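Support request: towel folding cell, handheld gripper pair
Site: Tistport, table station
Submitted by: Nele Wegener
Assigned to: Ilona Szilágyi, Kondetti service desk
Priority: normal
Status: open, pending replacement parts

Description of fault, as submitted
The right-hand gripper does not close fully on thick fabric. The reported jaw opening remains at 20 mm when the trigger is fully pressed. The fault was first noted in October. Operation on thin cotton is not affected. The left-hand gripper shows no fault.

Attachments (3)

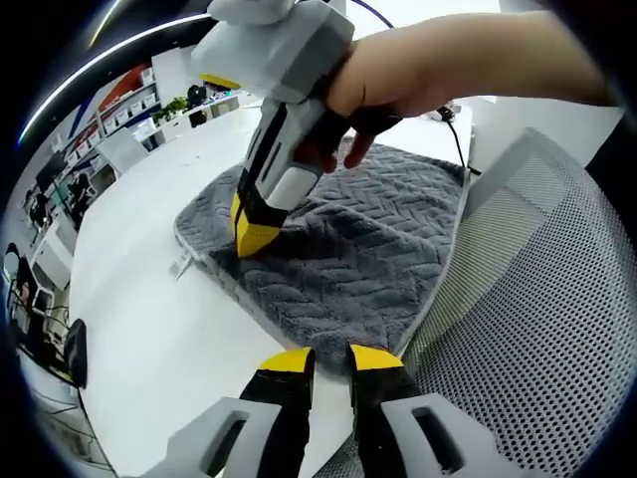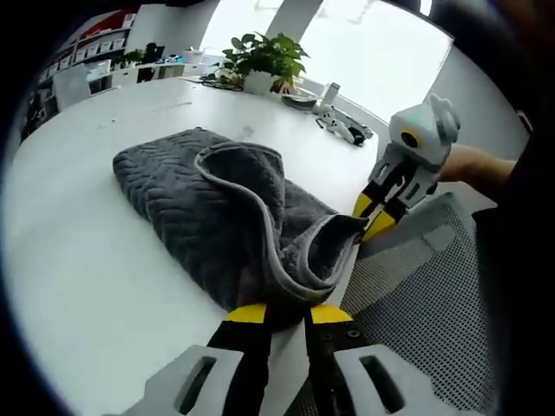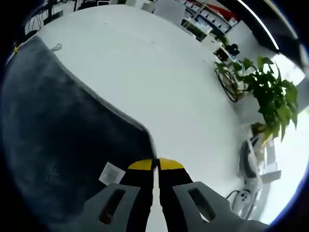

Reply, service desk, 9:40
The request has been reviewed together with the attachments. The reported opening and the physical opening of the jaw must be treated as separate values until the unit has been calibrated again. The site is asked to carry out the closing test on the bare tabletop before any further test on fabric. The test should then be repeated at the hem of the gray towel, and afterward on the raised pattern visible in the first and second attachments. The yellow fingertips must be seated fully on the black fingers for all three tests. Please record the motor current at each closing.

Site response, 11:15
The closing test was completed by Arne Grube. On the bare table, the jaw closed and the reported opening was 5 mm. At the hem, the trigger had to be pressed twice. On the raised pattern, the current reached the limit of 300 mA and the drive stopped. The fingertips were removed, cleaned and refitted. The result did not change.

Reply, service desk, 13:05
An offset of 5 mm at full closure indicates that the zero position has been lost. The current limit is also set below the value for thick fabric. The site is requested to proceed as follows.

1. Switch off the gripper and disconnect its cable.
2. Check the finger screws and tighten any that are loose.
3. Reconnect the cable and run the zero routine with the jaw empty.
4. Load the Ghauri parameter set for plush fabric.
5. Repeat the closing test at the hem and on the pattern.

Site response, 15:30
Steps 1 to 5 were completed. The reported opening at full closure is now zero. Of the test closings on the pattern, 97 percent held the fabric. The remaining closings slipped at the outer edge of the right fingertip, where the pad is worn.

Action
One pair of fingertips has been ordered from Treken. Reinhold Schwerdtfeger will fit the parts and run the zero routine again. The ticket remains open until the results of that test have been entered.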